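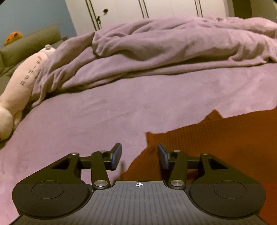

Gripper stops closing halfway, Dilel firmware

pulcombe_fan
Folding laundry on the bed. After 1,644 cycles the fingers quit halfway, no error, light still green. Glad one of us is happy.

kakow9
Heat cutout. Mine trips at 3,000. Let it rest.

pulcombe_fan
Motor's cool. I checked with my actual hand, which still closes.

dubey_or_bust
Loose pivot pin. Tighten it.

kakow9
A loose pin doesn't stop at the same spot every time.

dubey_or_bust
Mine did. Twice.

kakow9
Then you have 2 problems.

pulcombe_fan
Pins are tight. Rolled back the firmware and it closes, on my sleeve. Unplugging it before I touch anything else.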